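Kitchen Session Participants Wanted – Givwood Site

Posted September 13, 2022

Can you put a lid on a pot? Can you do it again, a little to the left, and then discuss it with a stranger holding a clipboard? If so, we would like to hear from you.

Jendov designs and tests kitchen sets for play and for small apartments, two markets that want more or less the same thing: a few pieces, rounded corners, and somewhere to put it all afterward. We are looking for adults to take part in our next round of tabletop sessions at Givwood. You will cook nothing. You will eat nothing, apart from the crackers in the hallway, which are from a previous round and are at your own risk.

What you'd be doing

Most of the work takes place at a white table with a brown mat on it. We give you a pot, a lid, a utensil or two and some food. The food is pretend. You fill the pot, empty it, cover it, uncover it, and put things back where you think they belong. Where you think they belong is the part we write down. People have strong feelings about this and very few of them match.

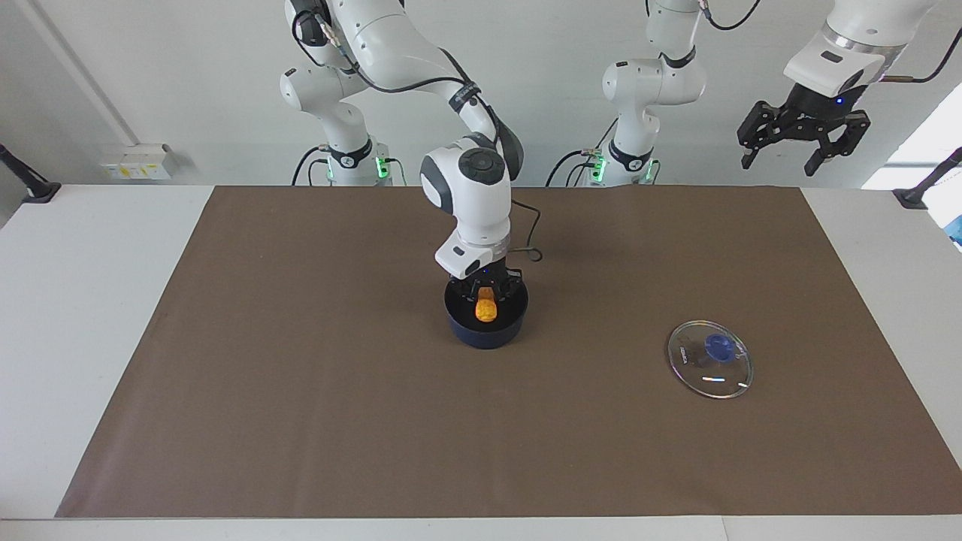 Navy pot, glass lid with blue knob, and one small orange item at the rim.

Participants are divided on whether the orange piece is a nugget or a carrot. We ask you to decide for yourself and keep it from the person after you.

You will also be asked where a lid goes when it is not on the pot. Flat on the table? Leaning on something? In your other hand, for the entire task, like a shield? All of these are acceptable answers. We had a man in February who put it on his chair and then sat down, and his notes were some of the best we got.

Each session includes a utensil task. You pick up a tool, move it across the mat and set it down as if you were going to need it again soon. Then you set it down as if you were finished for the day. If you believe there is no difference between these, please apply. If you believe there is a big difference, please also apply, and we will try to book you for the same afternoon.
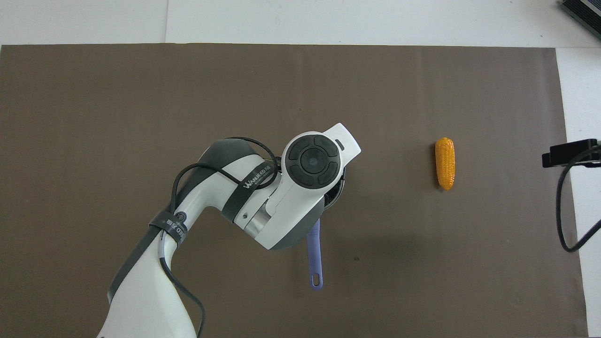 Lavender-blue utensil over the mat, hanging hole toward the bottom.

Opinions on hanging holes are welcome. Yasmine Kamel, who runs the sessions, has heard most of them and still asks.

Who we're looking for

Anyone 18 or over who has a kitchen, or has stood in one. We especially want left-handed people, people who share a drawer with someone they disagree with, and people who have lately moved from a bigger place to a smaller one. You should be comfortable sitting or standing at a table for the length of a session, and you should read everyday English well enough to follow a task card.

Professional chefs may apply but should know that they will be corrected by the card.

If you took part in the Ridovora cutlery tray study, you can't join this round. You know too much about trays.

Time and pay

Each person comes in for 2 sessions on separate days. A session lasts two hours with a break in the middle. We pay $123 once you have finished both, by bank transfer or check. If you do one and vanish, we pay half and assume it was the crackers.

There are nine places. We keep a short waiting list, and people on it do get called, sometimes with very little notice.

Getting here

We are on the second floor of the Abou Zeid building in Givwood, up the stairs by the dry cleaner. There is an elevator around the back – ring the bell marked Jendov and someone will come down. Street parking is free after 6, which helps no one, as sessions end before then. The bus stops across the road.

How to apply

Write to Yasmine Kamel at the Jendov front desk, by mail or by a note through the door, with your name, a phone number and the best time to reach you. Add two or three sentences on the following: what is in the drawer below your cutlery drawer, and how it got there.

Please do not send photographs of the drawer. We have plenty.

We reply to everyone, usually within a week. Let us know at that point if you need a taller chair, a lower table or large-print task cards.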